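Zedel is a small school for adults who want to learn bookkeeping, payroll and basic office skills. We teach in Flidham, on the second floor of the Heveck building, and we have been doing it long enough that some of our early students now send us their own staff.

## How the school started

Khurram Jatoi kept the books for a chain of hardware stores and was often asked by friends to look over their accounts. Most of the mistakes he found were the same few mistakes: receipts in the wrong month, sales tax counted as income, a bank statement that had never been matched to anything. He began teaching an evening class to eight shop owners. They met twice a week and worked on their own ledgers, with the numbers covered up where they wanted privacy.

Ghazala Naqvi joined the next September to teach payroll. She had run the pay office at Bangash, a uniform supplier, and brought a set of practice files that we still use in updated form. Khurram and Ghazala now run the school together. Khurram handles the courses and Ghazala handles admissions, fees and most of the phone calls.
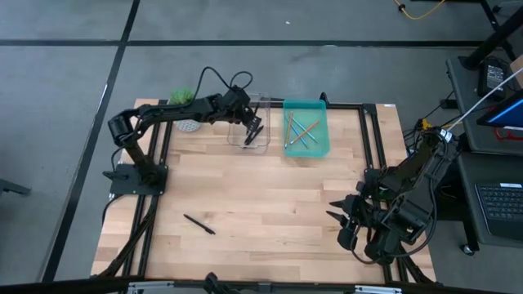
## What we teach

The main course is Bookkeeping One. It runs for 29 evenings and covers daily records, invoices, bank matching, sales tax and month-end reports. You do not need any background in accounting, but you should be comfortable with percentages and able to use a spreadsheet at a simple level. If you are not sure about the spreadsheet part, come to the free practice evening before the course begins and try the sample sheet.

Bookkeeping Two picks up with inventory, loans, depreciation and year-end work. Students who learned on the job can go straight into it after a short placement test. The test is on paper and you may bring a calculator.

Payroll is a separate course. It can be taken alone, and many people do take it alone - mainly office managers who have been handed the job with no training. We also teach a short class on filing and business letters, which Ghazala restarted after several employers asked for it.

## How classes work

No class has more than 12 students. Each evening starts with the homework, then a new topic, then an hour of practice with the teacher in the room. Homework takes most people two hours a week. Month-end weeks take longer.

We do not record classes. If you miss one, you can sit in on the same lesson with another group or collect the notes from the office. If you miss more than four, we will ask you to move to the next session, and the fees you have paid move with you.

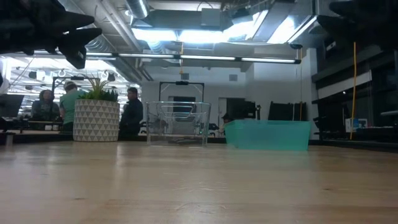 *A planter and a clear plastic container on the tabletop.*

## Fees and help with fees

Bookkeeping One and Bookkeeping Two can be paid in full or in monthly parts. The printed workbook is $58 and is bought once for both courses. The placement test costs nothing.

We keep two reduced-fee places in every group for people who are out of work. Ask for the form at the office. It is one page long, and Ghazala reads every form herself.

## After the course

We give a certificate to students who finish the homework and score 80 or above on the final exercise. It is a school certificate and does not replace a state or professional license. Local employers know it, and we pass on job openings when they send them to us. We do not promise anyone a job.

Former students can come back to any practice hour without charge. Call the office first so we can save you a seat.

Page last updated Jul 7, 2019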